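The Long Lunch at Nerkley

There is a stretch of the year, after the marmalade has been made and before the first rhubarb comes in, when I lose all interest in cooking. The evenings are dark, the potatoes are sprouting, and I find myself eating toast over the sink with the radio on. It was in that mood, one wet morning at the tail end of winter, that I took the slow train to Nerkley to have lunch with people I had never met.

The Nerkley lunch happens every Thursday in the old reading room behind the chapel, and it has been going for 13 years. The rules are simple enough to fit on a postcard, and they are in fact written on one, pinned beside the coat hooks. Bring something to chop. Stay until the washing-up is finished. There is no charge and no booking, and you don't have to be old, or lonely, or local, though I suppose on any given week a fair few of those who come are all three.

Garnet Lavoie started it the year she moved back from Hendby, where she had spent most of her working life in school kitchens. She is a tall woman with a very soft voice, and she has a way of handing you a knife and a bag of carrots before you have got your second arm out of your coat. I had been there perhaps two minutes when I was put to work next to a retired bus driver, who wanted to know how I took my onions. Fine, I said. He looked at my first efforts and moved me on to celery.

I hadn't chopped vegetables in company since I was a girl, and I had forgotten how easily it makes people talk. You have something to look at, for a start. Nobody minds a silence when there is a turnip to be got through. In the space of one soup I heard about a hip operation, a disputed hedge, a granddaughter's wedding in March and a very long story about a ferry, the end of which I missed because I was sent to find the bay leaves. My grandmother used to shell peas with her sisters on the back step, and I believe most of what was ever decided in our family was decided there – who could be lent money, who ought to be written to, whether my uncle should be allowed to keep the dog.

The cooking itself is modest. There is always a soup, always bread, and always some kind of raw plate for people who can't wait, with cucumber and peppers and whatever else has turned up that morning. Garnet will not have a recipe in the room. She tastes, frowns, adds salt and passes the spoon to whoever is nearest, and if that person says it wants lemon then lemon it gets.

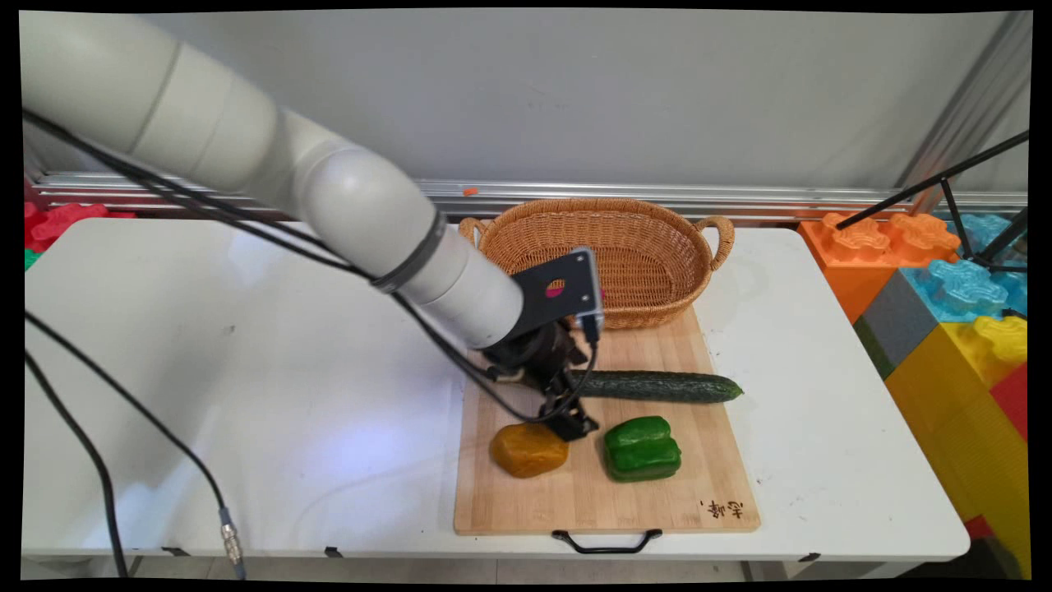 It's the waiting that does it, according to Erdal Başaran, and he thinks the lunch would lose half its people if the soup were ready when they came through the door. He had been coming for a year before he told anyone at the table that his wife had died, and when he did he was peeling parsnips, and the man beside him simply passed him another one. He has tried other clubs, he told me, good ones with speakers and outings, and always felt he was sitting in an audience.

I thought about that a good deal on the way home. So many of the kind things we arrange for one another come ready-made, with the chairs set out and the tea already poured, and I have helped to arrange a few of them myself. We mean it as a welcome, and it is one. But a guest with nothing to do is left wondering what to do with her hands, and I am a shy enough person to know how long an hour can be in that state.

We sat down in the end at half past one, at three tables pushed together, 30 of us with our elbows touching. The soup was leek and celery with a great deal of pepper. My celery was in there somewhere, cut too thick, and the bus driver found a piece of it and held it up on his spoon for me to see. Afterwards I dried plates beside a woman who hummed hymns the whole way through, and I caught the later train with a jar of somebody's pickled beetroot wrapped in my scarf.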